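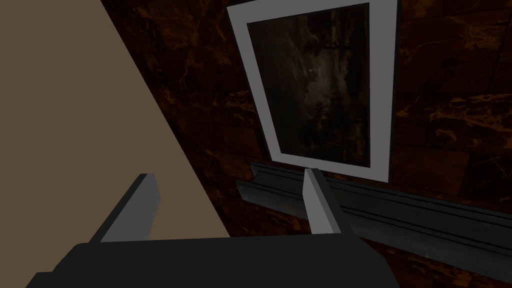
图1 仿真环境中的夹爪视角,正对大理石墙面

去Fernlow开放日的参观报告(机器人方向课程实践)

先交代一下背景。我们这门课的实践环节要求每人至少参加一次校外的参观或演示活动,然后写一份报告,字数不限但“不能是流水账”。我尽量不写成流水账,不过我这人记事情就是按顺序记的,老师看到哪里啰嗦了请多包涵。

我选的是Fernlow的开放日,时间在五月。选它的理由很简单:他们展示的是机械臂操作的仿真平台,跟我这学期的课题沾边,而且坐公交两站就到(这个真的很重要!)。同组的同学大多去了Melach看流水线,回来都说很震撼,我看的这个就安静多了,大部分时间是一群人围着屏幕,看夹爪在虚拟房间里挪来挪去。

一、到场和签到

早上九点半开门,我九点就到了,门口已经排了一小队人。签到以后每人发一张贴纸和一本小册子,册子上印着当天的场次安排,每场20分钟,分上午和下午。我报的是上午第二场,所以前面有一段空闲,就在走廊里看展板。展板讲的是他们的平台Yensuk是怎么一步步做起来的,最早的版本只能加载一个空房间和一张桌子,物体都是方块,材质全是灰的。现在的版本里房间有墙砖、有画、有线脚,光照也可以调。我拍了好多展板,结果回来一看,有一半是糊的,所以下面有些内容是凭笔记写的。

展板最后一块提到项目经费,主要来自Fundstead的资助,第一期两年。讲解的老师说第一年几乎都花在物理引擎的接触计算上了,第二年才顾得上场景的外观。我当时还有点意外,因为我做课题的时候顺序正好反过来,先花了两个星期把桌子调得很好看,然后夹爪一碰就穿模……

二、演示内容

演示室不大,前面一块大屏幕,旁边两台电脑可以给观众上手。讲解老师先放了一段夹爪视角的画面,也就是相机跟着夹爪走,所以画面下方一直能看到黑色的夹爪本体和两根浅灰色的手指。手指张得很开,中间什么也没夹。第一眼看过去我有点晕,房间整个是斜的,墙上的画框也歪成了梯形,过了一会儿才反应过来,歪的是相机,墙是正的。

这种视角我以前只在论文的附图里见过。看论文的时候总觉得无所谓,反正还有一个固定相机的俯视图。现场看动态的感觉完全不一样!夹爪稍微转一点,背景就跟着大幅度移动,近处那块米色的平面一下子就能占掉画面好大一块。老师说,如果只用这一个相机去训练策略,模型看到的东西变化特别剧烈,所以他们在采集的时候会特意保留各种倾斜的姿态,免得模型只认得“端端正正”的画面。
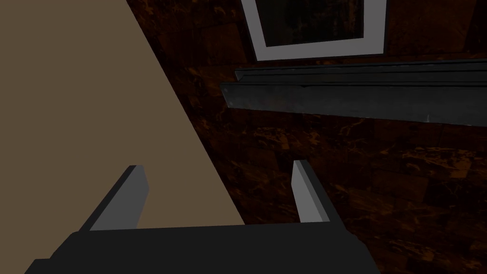 然后就到了提问时间。我问了一个憋了很久的问题:背景做得这么复杂有必要吗?比如那面深棕色的大理石墙,上面全是橙色、锈色的纹路,夹爪又不会去抓墙。老师的回答我记得比较全。他们做过一组对比,一组用纯色墙面,一组用带花纹的墙面,每组跑400次,再换到没见过的房间里去测,带花纹的那组掉得少一些。具体的数字他没有公布,说还在整理。他还补了一句,暗的场景也要有,因为真实的房间里光线经常不好,手指是浅色的还好认,夹爪本体是黑的,背后再来一面黑乎乎的墙,边缘就很难分了。

这一点我自己特别有体会。我课题里的分割模型就老是把夹爪的底座和背景混在一起,我一直以为是标注的问题,返工了两遍。回来以后我把几张出错的图调出来看,确实都是暗背景的。所以光凭这个,这一趟就没白去。

还有一位观众问平台里一共有多少个房间,答案是大约2000个,大部分是程序随机组合出来的,墙面、家具和挂画各有一个素材库,抽到什么算什么。有人接着问会不会抽出很难看的搭配,全场都笑了,老师说会,而且很多。

三、上手环节

每个人可以操作几分钟,用键盘控制夹爪平移、旋转和开合。我以为自己打游戏还行,这个应该不难,结果完全高估了自己。最难受的是旋转之后方向键的含义会变,因为默认用的是夹爪自己的坐标系,我按“向前”,它往斜下方走。旁边的助教提醒我可以切换到世界坐标系,切过去以后平移就顺多了,但是要对准桌面的时候反而又不如原来那个方便。我来回切了好几次,时间就用完了,一个东西都没抓起来。

课上讲坐标变换的时候我觉得自己懂了,作业也是满分,可真的坐在那里按键的时候脑子是跟不上的。建议老师以后讲这一章的时候可以加一个这样的小实验,用开源的仿真器就能做,不需要什么设备。

四、收获和不足

收获前面零零散散都说了,再集中写一下。第一,夹爪视角的数据要考虑姿态的多样性,我打算在课题里把相机的倾斜范围放宽,现在的设置太保守。第二,暗背景的样本要单独统计一次,看看错误率到底差多少。第三,坐标系的问题我要回去重新看一遍讲义,主要是旋转的先后顺序那一节。

不足的地方也有。提问时间太短,我本来还想问接触计算的步长怎么选,没轮到。另外我去之前没有好好看他们的介绍,有些名词是现场才查的,耽误听讲。下次再参加这类活动,我会提前一天把问题写在纸上。

听说秋天还有一场,内容换成双臂操作,想去的同学可以早点留意报名,上午的场次满得很快。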